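Zomilstead Workshop Help Desk
Ticket: Safe working rules at the disassembly cell, memory module task
Status: Open, waiting on requester
Opened: 2020-11-22
Category: Robot cells / standards and good practice

Request

Hello all, and thanks in advance for reading what is going to be a bit of a long one. We run the computer tower task at the Solheim bench, and we've had two protective stops in the past week while someone was reaching in to reseat a part. Everyone is fine, and the stops did what they should. My trouble is that when I went looking for the rule on when you may put your hands inside the case, I found two versions of it. The old Tultard sheet taped up by the door says pause the program and go ahead. The newer cell procedure says the arm has to be parked and the enabling device released before anyone crosses the tape. Half of us learned one and half the other, so I'd love to know which we should be following, and whether the stops point to something wrong with the arm.

First reply, cell support

Thank you for writing this up so carefully, and please don't worry about the length, I'm hardly one to talk! The short answer is that the newer procedure is the right one. A paused program is a program that somebody at the pendant can resume, and that person may not have a clear view of your fingers down between the drive bay and the board. Please take the Tultard sheet down today and pop it in the recycling, and I'll ask the Flandwood bench to check for a copy of their own.

As for the stops, I pulled the controller log and both read as contact force over the limit, with the arm at slow speed. That is what we'd expect if someone leaned on a link while reaching past it, so I don't suspect a fault yet. I'd still like us to go through the checks together before we call it settled.

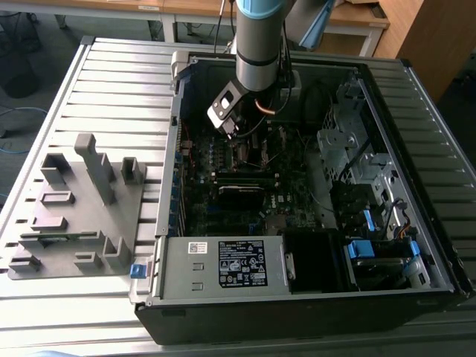 Checks to run before the next session, in whatever order suits your morning:

Confirm the speed limit in the safety settings is the one on the signed cell sheet. If the checksum on the pendant doesn't match the sheet, stop there and write back to me.

Press the emergency stop once with the arm parked, and again during a slow move with no one inside the tape. Note both results in the cell book, even if they're perfectly boring.

Jog the wrist gently through its working range over an open case and watch the cables the whole way. You want enough slack that nothing pulls tight, and no loop hanging low enough to snag a bracket.

Make sure the tower is unplugged at the wall and has been left for 30 minutes before the cover comes off. The power supply stays closed, always, whatever the task.

Check your wrist strap at the tester. I know it's a nuisance with gloves, but memory modules are cheap to zap and slow to diagnose.

Requester update

Sheet is down (it had been up so long it took some of the paint with it). Checksum matches, both emergency stop tests passed, and the cables look comfortable through the full range. We did find that the floor tape on the desk side has worn away to almost nothing, so people have been standing closer than they thought. Could that be the whole story?

Second reply, cell support

It could well be a good part of it, and well spotted. Please retape before you run again, and have the person at the pendant say "parked" out loud and wait for an answer before anyone steps over. It feels silly for the first day or so and then you stop noticing. I'd also ask you to leave the force limit exactly where it is. I've had a few kind souls suggest raising it a touch so the stops don't interrupt the work, and I do understand the temptation, but any change to that number means a fresh risk assessment and a new signature.

I'll keep the ticket open for 8 more sessions. If there's another stop in that time, save the log straight away, before restarting the controller, and attach it here with a line on where everyone was standing. The procedure itself is due for review in December, and I'll add a note about checking the floor tape.

Requester update

New tape is on order and the cell is locked out until it comes. Will post after the first session.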